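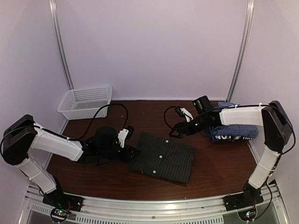
Grippers for laundry: what we learned swapping fingers on a two-arm cell

Speaker notes. Twenty-minute slot, leave five for questions.

Opening

Good afternoon. I want to talk about the part of the robot that touches the shirt. We spent most of November on it and I could happily spend another November on it.

Ask for a show of hands: who has tried to pick up one layer of cloth with a parallel gripper? Who got two layers? (Wait for the laugh. If it doesn't come, move on.)

The cell

Keep this short, the hardware people will ask anyway. Two arms facing each other across a tabletop, same build left and right, a small camera on a bracket at each wrist. Plain walls on three sides. We put those in early and I'd do it again tomorrow, because the wrist cameras pick up everything behind the cloth and a plain panel is a lovely thing to have back there.

Mention the cable loops. The camera cable needs enough slack for the wrist to roll all the way over, and if you tie it down too tight you find out in the middle of a fold. Leave a generous loop at the wrist and tie the rest to the forearm.

What we compared

2 finger designs. The first is the Ronatard, a stiff finger with a flat pad. The second is the Broltolitz, which has a bit of give at the tip, so it bends when it meets the table before it closes.

Same arms, same controller, same shirts, 100 folds with each. We changed both grippers every time, never one side only. Somebody always asks about mixing them! We'd love to try it and we haven't.

Say clearly that one fold means the whole thing: flat shirt to folded shirt, with both arms. If a person had to reach in, it didn't count as a success.

Results

Stiff fingers first. They are wonderful on anything thick. Hems, collars, a waistband, they grab and they hold, and when the arm pulls the cloth tight there is no slip at all. Where they struggle is a single thin layer lying flat. Table height has to be right, and "right" is a very small target. A bit high and the pads close on air. A bit low and the arm pushes into the table and the controller complains.

Then the softer tips. The first morning we ran them, we all stood there grinning. They slide along the table, the edge of the cloth rides up, and you have it. The catch is that they let go sooner under load, so a long pull across the table can lose a corner near the end.

(Slow down here. Last time I rushed this bit and got three questions about it afterward.)

Buttons deserve a minute to themselves. A button under a stiff pad tilts the pad, and then you are holding the shirt by one small hard disk while the cloth around it hangs free. The soft tip wraps over it better, but it can catch on the rim when it opens. Our fix was dull and it worked: plan the grasp away from the button line. Stripes help us a lot with that, a thin stripe gives the camera a direction to follow. Checks are harder than I expected, and printed lettering across a fold can look like an edge that isn't there.

Wrist camera placement

We started with the camera low and close to the fingers. Great view of the tips, terrible view of the shirt. Raising it on a taller bracket changed the whole project for us. Our log from the Somboon bench has 221 grasp attempts with the low mount, and reading through the failures, the same note keeps coming up: "far corner not visible." If you take one thing home and try it, try the bracket.

Controller

Stirkmont people in the room, wave! We used their controller for both sets. The setting that mattered was how fast the fingers close in the last little stretch. Slower is kinder to thin cloth. We ended up with one speed for hems and another for flat layers, and switching between them costs almost no time.

Next

Longer soft pads, towels, and inside-out sleeves, which still beat us. I'm really looking forward to the sleeves.

Questions. Spare fingers of both kinds are in my bag, pass them around and squeeze them.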